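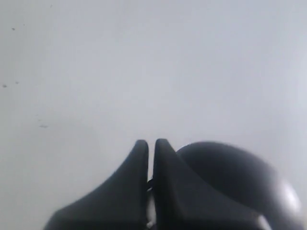
Nuria Beltrán

6 de mayo de 2024. Taller Katosside, mesa clara.

Sigo con la visera ahumada y la cabeza de maniquí blanca. Lo pendiente era ver en qué posición la presentamos para las fichas de Trendale: bajada del todo o inclinada sobre la frente. En la hoja de pedido pone solo «visera montada», así que lo decidimos nosotros.

Bajada del todo no me gusta. Tapa los ojos y la nariz, y quien mire la ficha no sabrá por dónde le queda el borde. Inclinada se entiende mejor la curva. El problema son los reflejos: la parte alta se ve casi negra y recoge todo lo que hay en el techo. Hay que apagar la fila de tubos de la derecha y volver a probar.

Limpieza: paño de microfibra, agua con una gota de jabón neutro, nada de alcohol. Agarrarla siempre por el canto. La huella de un dedo en el ahumado se ve desde la puerta.

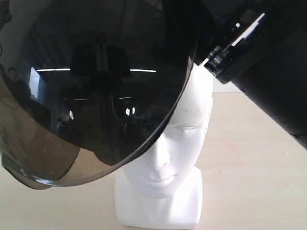 El tono cambia mucho según lo que tenga detrás. Contra la mesa tira a ámbar, casi bronce, y hacia el centro vuelve a ser oscura. En la ficha del año pasado pusimos «gris humo» y nos la devolvieron. Propongo «ahumado, ámbar al trasluz» y que Trendale lo corrija si quiere.

La cabeza aguanta bien con su base cuadrada, no le he puesto lastre. Ojo con los roces: el blanco se marca enseguida y después hay que repasarlo con goma. Como no tiene pelo, todo apoya más bajo que en una persona. Apuntarlo en la ficha o alguien medirá sobre la foto.

Referencia de estantería: 3.232. La etiqueta vieja dice 37 y corresponde al inventario de Coltomthorpe, no usarla.

Paso a las correas. Lo negro mate hay que cepillarlo antes de nada, coge pelusa solo con dejarlo en la mesa. Cepillo blando y en una sola dirección.

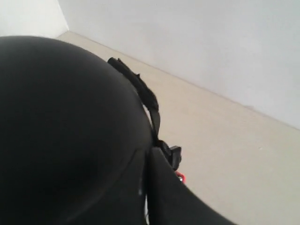

Las hebillas negras, con trapo seco. La cinta quiero dejarla estirada de un día para otro bajo la tabla, porque con el extremo doblado no hay manera de que quede igual dos veces. No plancharla. En noviembre probamos con calor en otra cinta y quedó brillante justo en el doblez.

Dudas para Shokri: si la correa se entrega abrochada o suelta, y si el extremo sobrante va recogido. Me contestan en 24 horas, según el último correo. Hasta entonces no cierro la caja.

Faltan:
- espuma para el hueco de la visera
- fundas de tela, 3, de las grandes
- goma de borrar blanca
- bolsa con cierre para los papeles del pedido

La visera se guarda con la curva hacia arriba y sin nada encima.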